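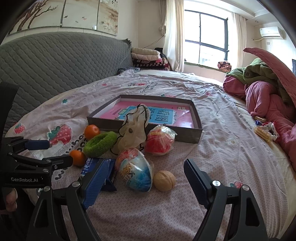 Vidar Viklund wrote:

> I am still not sure about fruit and wrapped sweets going in the
> same parcel. Last year two of the oranges went soft in the post
> and everything under them was sticky by the time it got to
> Westerberg. Could we not leave the fruit out and put in a second
> packet of something instead? Also, does anyone know if the chocolate
> eggs are all right for the youngest ones, or should they go to the
> older children only?

Vidar,

I would like to keep the oranges. They are what people remember, and the Delbridge families in particular asked for them again. The soft ones last year were the big ones from the market. The small ones have done better, provided they go in last and nothing heavy sits on them. Feel each one all over before it goes in. If there is any give near the stalk, eat it and take another.

Walnuts in the shell are no trouble at all and can go anywhere. I use them to fill the corners.

The eggs have a toy inside with small parts, so please keep them for the older children. The age warning is on the wrapper. For the little ones I would put in an extra orange and one of the fuzzy green bits, so the parcel doesn't look thin beside a brother's or sister's.

I lay everything out on the bed first, one parcel's worth at a time, and then move it across to a tray. It saves finding a spare egg at the end and having to open them all up again, as I did in August with the school parcels.
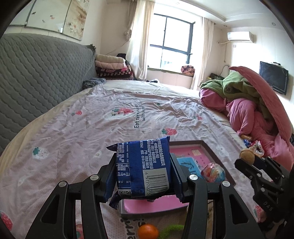 Check the backs of the snack packets for a date before you pack them. Some of them are printed entirely in Chinese, and several of you have asked what is in them. I can't read it either. If you know a family has an allergy, leave those out and use something with a label they can read. I would sooner a parcel was one packet short.

Packets get crushed at the crimped ends if you stand them up, so lay them flat along the side. The round sweets roll about and are best tucked into the tissue.

On weight, a parcel should not come out at over 400 grams, or it goes up to the next price. Mine have all been under that with two oranges in. If yours is heavy, take out a walnut or two before you take out anything else.

I have 11 names left on the Dralent list with nobody against them. If you can take one or two, reply to me and not to the whole list, and I will send you the ages. Drurnier is all done.

The heading on the card should just say December 2019, with the child's first name under it. No surnames please, and no glitter, it gets into the food.

Regards

P.S. Vidar, I still have your kitchen scales. Do you need them before the weekend?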